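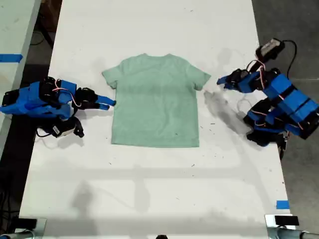
Clesgate Workshop list
From: Roxana Moldovan
Date: April 21, 2026
Subject: Re: Folding rig – grip and table layout

Petrică Costache wrote:
> Are you still running both arms off the one supply? I had mine browning
> out at the shoulder whenever the two lifted together. Also, what did you
> end up putting on the fingers? Bare print slides straight off cotton for
> me. And how far apart are your bases?

Hi Petrică,

Separate supplies now. I had the same trouble in January and splitting them fixed it. The grounds are still tied together and the signal wires go back to the one board.

For the fingers I'm using blue tape on one set. I go through a fair bit of it, but it's cheap and it peels off without taking the print with it. I tried heat shrink first and the colour rubbed off on light fabric. 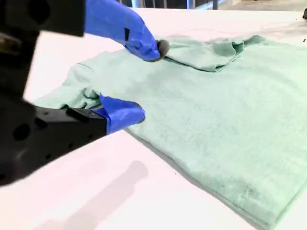
Taped fingers on the green fabric, upper one on the fold.

Spacing is whatever lets each gripper reach a sleeve with some bend left in the elbow. If the arm has to go nearly straight it sags and the tip ends up too low. I'd start with a small shirt. An adult size means moving the bases, and then you have to redo the home positions on both sides.

The part that still gives me grief is picking up a single layer. I've done over 50 tries at closing on the top layer only and I don't have a setting I'd recommend yet. Closing slower helps. Pressing harder doesn't – it just pushes the fabric along the table.

Simon has the print files for the longer fingers, version 3. Version 2 has the screw hole in the wrong spot, so please bin it if you've got a copy. I can bring a spare set when I'm next over at the Tukedham shed.

Could you send me your shoulder servo limits? I'd like to compare them before I change mine.

Roxana

Recent on this list
Servo horns stripping, again
Spare clamps, free to pick up in Cliton
Which glue for a cracked base plate?

We use cookies to remember your archive settings. OK

Contact the list owner | © Clesgate Workshop | Back to top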